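The Emitz two-arm table cell is the machine I get asked about more than anything else we sell, mostly by folks who already own one and want to know why it's drifting. So I've put the sales stuff at the bottom and the looking-after stuff up top. If you're only shopping, scroll down, I won't be offended!

## What you're getting

It's a two-arm robot with a gripper on each wrist, meant to work over a long table. You also get the Premis simulator license, one seat, good for as long as you own the cell. I'd use that seat a lot. I build every customer's room in Premis before I touch the real arms, and most of the dumb mistakes I make get made in there (I once set both home positions to the same spot, and on screen that cost me a lunch break and nothing else).

The room in the simulator doesn't have to be pretty. What matters is that the table height is right, the walls are where your walls are, and there's some clutter on the table. People love to test on a bare tabletop and then wonder why the arm clips a laptop on day one. Put junk on it. Lean things against the sides. Drop a person in at the far end too, and set the keep-out zone with them sitting there.

## Setting it up

Bolt the base down first and leave the arms in their shipping clamps while you do it. I know the clamps are in the way. Leave them on anyway. Level the base, then level it again after the bolts are torqued, as it always moves a hair.

Then the arms, one at a time. Left first, and the reason is pretty boring: the cable run for the left side goes underneath the right one, and if you do them backwards you'll be pulling connectors again by suppertime. Ask Ilango Arumugam in our shop how he knows.

Once both arms wake up without a fault light, run the reach check in Premis before you run it for real. Swing each arm through its whole path at 30 percent speed and watch the forearm as well as the fingers. Everybody watches the fingers! It's the forearm and the elbow that bump into things, and the collision model around the forearm is a little generous out of the box, so you'll get warnings when there's still a couple of inches to spare. I leave it generous. You can tighten it up later, when you know the machine.
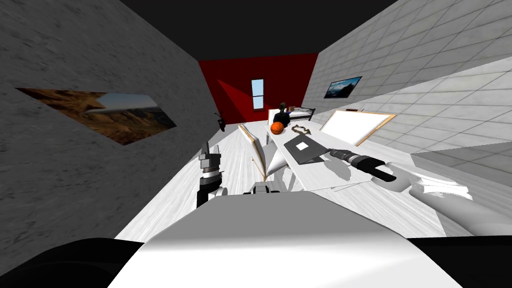
After that comes the head view, and this is the part I get the most email about. If your horizon looks tipped over in the viewer, check the mount angle in the settings before you go hunting for a loose screw. The value you typed in and the value the simulator loaded can be two different numbers, especially if you've copied a room file from an older version. Open the file, find the mount roll, set it to what you want, save, and restart the viewer (a reload won't pick it up). Shirin Babaei wrote a little checker that compares the two and yells if they don't match. It ships with the cell now, in the tools folder, and I run it every Saturday along with the other weekly stuff.

## Weekly and monthly care

Weekly:

- Wipe the finger segments with a dry lint-free cloth. No alcohol on the pads, it makes them slick.
- Open and close each gripper 50 times with nothing in it and listen. A tick on every cycle means a pin is walking out.
- Run the mount checker.
- Look over the cables where they go into each wrist. Just look, don't tug.

Monthly:

- Check the base bolts.
- Re-zero both wrists.
- Save a copy of your room file somewhere that isn't the cell's own computer. Please do this one.

Grease is the one people overdo. The wrist joints want a dab of Rashti light grease every 202 running hours, and I do mean a dab. If it's squeezing out around the seal, you've put in too much, and it'll find its way down to the fingers.

## Swapping a finger set

This used to be an afternoon, and Meirion Landeg got it down to something like a coffee break by changing the order. Power off, wait for the light to go out, support the gripper from below, back out the two side screws, then slide the whole set forward. Don't pull down on it. The new set goes on the same way in reverse, and then you tell the simulator which set you've fitted. Skip that last bit and every grasp will close short or long.

If a wrist buzzes after a swap, nine times out of ten the connector is seated crooked. Power off and reseat it before you call. If it still buzzes, call! I'd much rather talk it through than have you running it that way for a week.

## The shopping part

Each cell comes with:

- two arms with grippers, plus the base and bolts
- one spare finger set
- a Premis seat
- the Nikov cable kit, 68 inches long (measure your table, the longer kit is an add-on)
- a tube of the Rashti grease, which will last you ages if you listened to me up there

Lead time is around six weeks right now, a bit more if you want the longer cables. Orders go through Afshin Rahimi, and he'll ask you for a floor plan and your table height, so have those handy. Setup questions come to me. Mornings are best, I'm usually under a table by two.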